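Imprimir | Enviar por correo

3. Lo que la gente guarda en cajas de zapatos: notas sobre el método 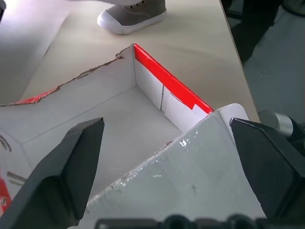 Figura 3. Caja de zapatos de cartón blanco, abierta.

Cuando empecé este trabajo yo pensaba, con bastante ingenuidad, que los archivos familiares de Bulura iban a estar en álbumes. Había leído mucho sobre álbumes (demasiado, seguramente) y llegué con una ficha preparada para ellos: número de páginas, tipo de esquina, orden cronológico, dedicatorias. La ficha me duró una mañana. En la primera casa me sacaron las fotos en una caja de zapatos, en la segunda también, y en la tercera me preguntaron si quería ver «la caja» como quien pregunta si quieres ver al niño.

Así que rehíce la ficha entera. Visité 58 hogares y en 40 de ellos la colección principal de fotografías, cartas y recibos estaba en una caja de zapatos. De los demás, la mayoría usaba latas de galletas o sobres grandes, y solo 4 tenían un álbum que siguiera creciendo. Me dio una alegría tremenda, lo confieso, porque la caja plantea preguntas que el álbum ya trae contestadas: ¿qué va encima?, ¿quién la abre?, ¿se vuelve a guardar todo en el mismo orden?

Mi procedimiento fue sencillo. Le pedía a la persona que abriera la caja ella misma y me fuera pasando las cosas según salían, y yo apuntaba el orden sin tocar nada. Yogesh Agarwal, que había trabajado con correspondencia comercial en el fondo Saxena, me convenció de anotar también lo que se decía al volver a meterlas, y menos mal – ahí salieron las mejores historias. Una señora de la calle Umuvari me contó la boda de su hermana al sacar la foto, y al guardarla me contó otra boda bastante distinta, con la misma gente y el mismo vestido.

En total registré 574 piezas. La unidad de análisis es la pieza suelta, aunque dudé mucho con los montoncitos atados con goma, que al final conté como una sola cuando la persona me los pasaba sin desatar. Sé que es discutible. En el archivo municipal de Sovadgate los cuentan uno a uno, y por eso mis cifras y las suyas no se pueden comparar directamente (lo intenté, perdí dos semanas).

Hay además un problema de capas. Lo lógico sería que lo más antiguo estuviera en el fondo, y a veces pasa, pero las cajas se vuelcan, se mudan, se heredan, y en muchas lo reciente aparece abajo del todo: una factura de la luz pegada al cartón, y encima tres generaciones de primeras comuniones. Por eso dejé de hablar de «estratos», que era mi palabra favorita en el primer borrador, y hablo simplemente de orden de salida.

En la segunda ronda, en abril, volví a doce casas para repetir el ejercicio. El orden había cambiado en todas menos en una. Lo que apenas cambió fue la primera pieza que me enseñaban, aunque para llegar a ella hubiera que revolver media caja – de eso trata la sección siguiente.

Última actualización: 12 de octubre de 2022

Contacto | Copyright | Volver arriba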